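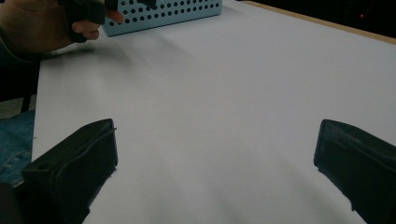
Looking for advice on a white tabletop that has gone dull

Asked in Furniture and Surfaces

Hi everyone, I have been reading this site for ages and finally have a question of my own, so please bear with me if I go on a bit. We have a big white table in the back room that does the work of three tables. The kids do homework at it, I cut fabric on it, and my husband sorts his fishing tackle on it when he thinks I am not looking. It has a smooth white top with a thin strip of light brown wood along the edge, and when we got it I thought it was the brightest thing in the house. Lately it looks gray to me. You can see it in the photo, there is a wide darker band going across the top up past the light blue metal box with the little round holes, and then paler gray streaks down through the middle. Some days I am sure it is a film of something and other days I think I am just looking at shadows and driving myself batty.

I have tried dish soap and warm water, and I have tried a glass cleaner that my sister swears by, and after the glass cleaner I honest to goodness thought it looked worse. I haven't dared use anything gritty. The table is a Kulico and I no longer have the booklet that came with it, so I don't know what the top is made of or what it can stand. It feels slick, like a kitchen counter, and water sits on it in beads.

So my questions are, how do I tell if the gray is really on the table, and if it is, what do I take it off with? And is there anything I should do for the wood strip while I'm at it? It feels a little dry and I'd hate to fix one thing and ruin the other. Also, the metal box lives on the table year round, and I wonder whether I ought to be putting something under it.

Thank you so much in advance, you are always such a kind bunch!

3 answers

Answer 1 (marked as most helpful)

Oh, I feel for you, I went through the very same thing with a white desk and spent a whole August scrubbing at it before I got anywhere. Let's start with your first question because it may save you all the rest. Wait until a bright morning, take everything off the table, and look across the top from one end with your eyes nearly level with the surface. Then walk around to the other end and look again. If the gray bands slide along or change shape as you move, that's the light in the room. If they stay put, they belong to the table. From your picture I truly couldn't say which it is. The soft gray along the top could well be shade, and there is certainly a bit of shadow under the blue box, but the streaks lower down might be either one.

Second test, and this one is my favorite. Fold a plain white cotton rag, dampen it with warm water, and rub one spot the size of a saucer, fairly hard, right in the middle of a streak. Look at the rag and then look at the spot once it has dried. A dingy rag and a brighter saucer mean you have a film.

If it is a film, I would bet on old cleaner. Soap that isn't rinsed off leaves a little behind every time, and then dust and hand oils settle into it, and glass cleaner on top of that just smears the lot around. What worked for me was this. Put one part white vinegar to 4 parts warm water in a bowl. Wring your cloth out well, so it is damp and never dripping, and do the table in sections, wiping in straight lines from one side to the other. Go over each section with a second cloth and plain water, and change that water when it clouds up. Then dry it right away with a towel. The drying matters more than you'd think, I skipped it the first time and had a whole new set of streaks to look at! I needed 2 rounds on my desk and a third along the side where I rest my arms.

Keep the vinegar off the wood strip. I ran painter's tape along mine, right where the white meets the wood, and it peeled off with no trouble afterward, though do try a short piece first in case yours has a delicate finish.

For the strip itself, wipe it with a barely damp cloth, let it dry for a day, and see how it feels. If it has a clear coat on it, oil will only sit there and get sticky, so don't rush. Put a drop of water on it somewhere out of sight. If the drop stays round, there's a finish and you can leave it be. If it soaks in and goes dark, a very thin coat of furniture oil is fine, and wipe off every bit that hasn't gone in within a few minutes. Keep the oil off the white part or you'll be back here asking about yellow smudges.

As for the box, yes, I would put felt pads under it. Metal corners can scratch a smooth top if the box gets pushed around, and lifting it is a good habit too. I buy mine as a sheet and cut little squares. Do let us know how you get on, I'd love to hear.

Answer 2

Magic sponge. Done mine with one for years and it's fine.

Comment on Answer 2: Please be a little careful with those on anything shiny. They are a very fine abrasive, and on my old Morsy shelf one left a dull patch that shows up every evening when the lamp is on. If you do use one, go lightly and try it underneath the table first.

Answer 3

I agree with nearly everything in the first answer, and I just want to add a thought about the room, since I was fooled by mine for the longest time. We have a white worktable in our place in Birnau, and after we painted the walls a soft green I was convinced the table had stained. I'd scrubbed it twice before my neighbor suggested turning on the ceiling light in the middle of the day, and half the "stain" went away. A big white surface picks up every bit of shade from whatever is standing near it, people and chairs included, so have everybody step well back when you do your looking. Laying a sheet of clean printer paper next to the streak is a good trick as well. Your eye gets used to a grayish white very quickly, and the paper gives it something to compare with.

If it does need more than vinegar, I have had good luck with a paste of baking soda and water, quite runny, put on with fingertips and hardly any pressure. I would only use it on one stubborn mark at a time and never over the whole top. Rinse it more than you think you need to, because it dries to a white haze that looks an awful lot like the problem you started with.

I also want to put in a word for a cutting mat, as you mention cutting fabric. Tiny scratches catch dirt and go gray, and no amount of washing will bring those back. Mine is a Devura and it has been good to me, but any mat will do so long as it lies flat and covers the part you work on. I keep mine rolled in the closet the rest of the week and it comes out on Wednesday when I sew.

Comment from the asker: Thank you both, and the sponge person too! I did the rag test in one corner and the rag came up dingy, so there's at least some film. Going to pick up vinegar and tape tomorrow and clear the whole table off, fishing tackle included. I have a feeling the streaks in the middle are partly dirt and partly the window, but I'll know more once I've done the paper trick. Does anyone know if the tape is all right to leave on overnight?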